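Setting up a small arm to press keys, and keeping it honest

Posted May 8, 2018

Most write-ups on this job make it sound like an afternoon. Bolt the arm down, teach a few points, press play. I've set up the keyboard cell at Sillholm twice now, and the second time was only needed because the first was done the way the write-ups say. What follows is the second way. It's slower and I can't promise it suits your arm.

Before you start

You need the arm, a table that doesn't rock, a full-size keyboard, hook-and-loop straps, a plain backdrop and a notebook. The Clotov guide also lists an alignment jig. I bought one. It lives in a drawer.

Check the table first. Lean on each corner with your palm. If it moves at all, fix that now, as no amount of calibration in software will cover for a short leg. People will tell you the arm "compensates". Ask them how.

1. Fix the base

Clamp the base, then tug the arm with the power off and the upper link supported. A clamp that felt tight at the start of the week can be sloppy by the end of it. I check mine every morning and it still catches me out.

2. Lay out the keyboard

Set it flat with the feet folded in and the long side square to the table edge. Mark the corners with tape. Don't glue it. You'll want to swap it out when the keys get shiny, and you may want to know whether an error follows the keyboard or stays with the arm.

3. Route the cables

This is where I lost most of March. The faults we'd been blaming on the controller came down to a cable dragging against the work on long reaches. Move the arm by hand through every pose you plan to use and watch the cables the whole way. You want enough slack for the farthest key and no loop big enough to catch a finger. Strap what you can to the wrist, then do the full sweep again, because a strap in the wrong spot is worse than none.

4. Check the gripper hardware

Go over the screws on the mounting plate with a hand driver. Snug is enough. The Zamfir forum is fond of thread locker on everything, and I'd hold off until you're sure you won't be taking the plate off again. You will be taking it off again.

Look at the finger pads as well. A pad that has started to peel will shift your contact point sideways, and the log will call it a position error.

5. Teach the corners

Pick a key near each corner of the keyboard and bring the finger down slowly until the pad just meets the cap. Save the point, lift, come back at the same slow speed and see whether you land in the same place. I use 20 returns per corner. The vendor says 6 will do, and it will if you only want a number to put in a report. 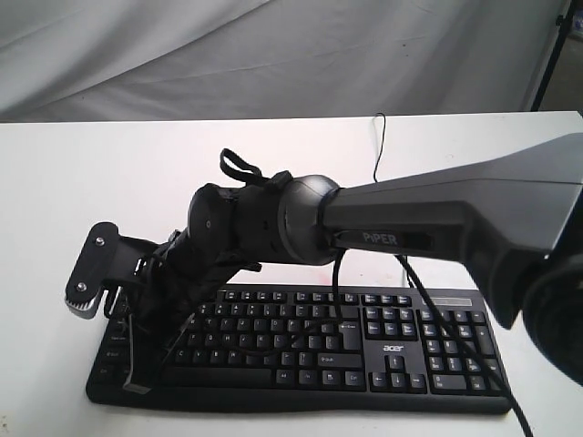

Teaching the lower-left corner on the PiPER, with the finger pad down on the keys.

Watch the pad from the side while you do this. From above, everything looks lined up.

6. Set the press depth

Start too shallow and creep down. Keys bottom out sooner than you'd think, and past that point you're loading the wrist joint for no benefit. If your software offers automatic depth finding, try it, then check it by hand. Ours, a Pletus add-on, was happy to report success on a key it hadn't pressed.

7. Run it and don't leave

Open a blank text file and let the arm type into it. Our first proper run was 2100 presses. Stay in the room with your hand near the stop. Compare the text file with the command list afterwards and ignore the green tick on the screen, which only tells you the arm reached the pose it was told to reach.

Doubled letters usually mean the lift is too slow. Missing letters on one side only usually mean the keyboard isn't square, or the table moved. Missing letters all over the place, go back to step 3.

Looking after it

Wipe the pads and the keycaps before a long run. Redo the corners whenever the keyboard is swapped or anyone has cleaned the table. I redo them every 2 weeks regardless. The maintenance sheet says that's more often than needed, but it doesn't say how they worked that out.

Write down each correction you make, with its direction. If they all lean the same way, look at the clamp before you touch the software.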